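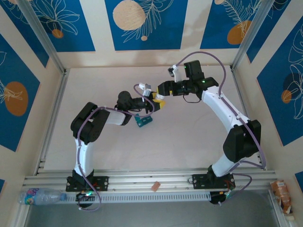 Two arms over a pale work surface, with a small white object between the grippers.

Workshop Tips: Keeping a Home Printer Queue Clear

A print job that will not delete usually means the spooler is still holding the file. Restarting the printer alone does not remove it.

1. Turn off the printer and unplug the USB cable.
2. Open Services, right-click Print Spooler and click Stop.
3. Open the PRINTERS folder under System32\spool and delete the files inside. Leave the folder itself in place.
4. Return to Services and click Start.
5. Reconnect the cable, turn on the printer and wait 20 seconds.
6. Print a one-page test before sending the original job again.

You need an administrator account for steps 2 to 4. Jobs from every user on the computer are removed.

Large files

Scanned manuals are the most common cause of a stuck queue. The Kitanberg table saw manual is 551 pages at full resolution. Print it in batches of 33 pages or fewer, or select only the parts list.

Dust

Keep the printer off the bench used for sanding. Close the paper tray when it is not in use, and store opened paper in its wrapper. Wipe the pickup roller with a lint-free cloth dampened with water. Let it dry fully before loading paper.

Cables

Use a USB cable 6 feet long or shorter. Plug it directly into the computer and not into an unpowered hub.

Last updated Wednesday, August 27, 2025
Next in Workshop Tips: Label sizes for parts drawers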